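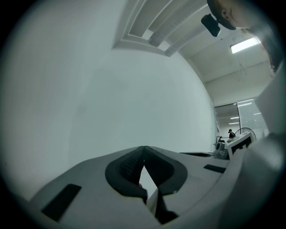
Friday, morning

Third week in the new place and I have run out of ways to avoid the wall.

It is a very large wall and it is very white. When we signed for these rooms I told everyone it was "full of possibility", a phrase I'd like struck from the record. Since then I have been asked what I intend to put on it by Ileana, by Oksana, by the man who delivered the water cooler and by my own mother down the telephone. Ileana wants a map. Oksana wants shelves. The water cooler man thought a telly. I said I was letting the room speak to me, and what it says so far is mostly a faint hum.

Arrived early with a tape measure to look serious. Stepped back to get the whole wall in, walked into the table, and sat down on it for a while to think. A bare wall does odd things to you before breakfast. I began to see shades in it, one faint grey easing into another, and had almost convinced myself that it needed three different whites when Stepan came in and asked if I was all right.

I have a budget of 300 for the wall. This sounded generous until I priced the map. The map Ileana likes comes from a firm called Nuluteo, who will print you any part of the world as long as you want it in beige. It costs 200 before the frame. I asked whether it came without the frame. It does, she said, but then it's a poster, and in a tone that closed the matter.

Stepan, to his credit, wants nothing on the wall at all. He wants to talk about the ceiling.

So we talked about the ceiling. I hadn't properly looked at it until today, having gone through life assuming that ceilings were flat and somebody else's business. Ours goes up in steps. There are beams and panels and then, inside those, more of the same, each one set a bit further back, like a drawer that has been left open with another open drawer in it. Every edge has its own stripe of shadow. Stepan thinks it is handsome. I think it is eighteen hours of work for whoever paints it, and I have a nasty feeling I know who that is, as I'm the one who owns a long-handled roller and was foolish enough to mention it in February.

Further over it gives up being interesting and turns into ordinary flat white with a fluorescent light in it. I found this a comfort. The light is as bright as a dentist's and about as flattering, and under it we all look as though we've had news.

Rang Otakar for an opinion, because he once did up a café in Prarov and has never let it drop. He said never paint a stepped ceiling one white. Pick out the recesses in something warmer. I asked how much warmer. "Biscuit," he said. I wrote down "biscuit" and underlined it, and then went and had one.

Spent what was left of the morning lying on my back on the floor, which is the only sensible way to look at a ceiling and the worst possible way to be found by a colleague. From down there the slats run off side by side and end in that boxed-in bit in the middle, and everyone who passes is mostly sleeve and hair. Oksana stepped over me twice without comment. I held up the paint card against the white for a time until my arm went dead. Conclusion: the ceiling is white. The card is a different white. They do not care for each other.

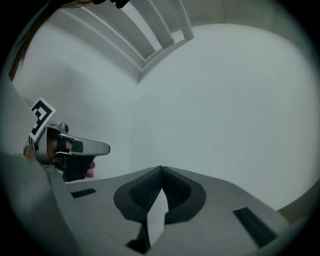 Afternoon

Lunch was soup, eaten facing the wall.

Lukian turned up at two with the colour samples from Symonenko. Four little pots, all white, named by someone who had been given too free a hand: Quiet Flour, Old Ferry, Tuesday Linen and Goat. I asked which was the biscuit. He said none of them was the biscuit, the biscuit was out of stock, and Goat was the nearest. We put a dab of each on a bit of lining paper and stood about with our heads on one side. Goat looked like nothing so much as white that had been left near a radiator. Lukian liked it enormously.

Ileana then came in, took a look at the four dabs and asked why we had painted the same one four times. Fair.

Had the shelf conversation again with Oksana. She has drawn a plan. It's a good plan, annoyingly, with the heights marked, and it leaves a gap in the middle exactly the size of a beige map. I suspect they have been talking.

Evening

Home on the slow bus through Testville, where I caught myself studying the roof of the bus. It has one step in it, near the doors. Cream, I'd say, or possibly Goat.

Decisions taken today: none. Must buy masking tape, and return Lukian's ladder before he remembers I've got it. Told Stepan I would think about the recesses over the weekend, and he said he'd bring his own brush.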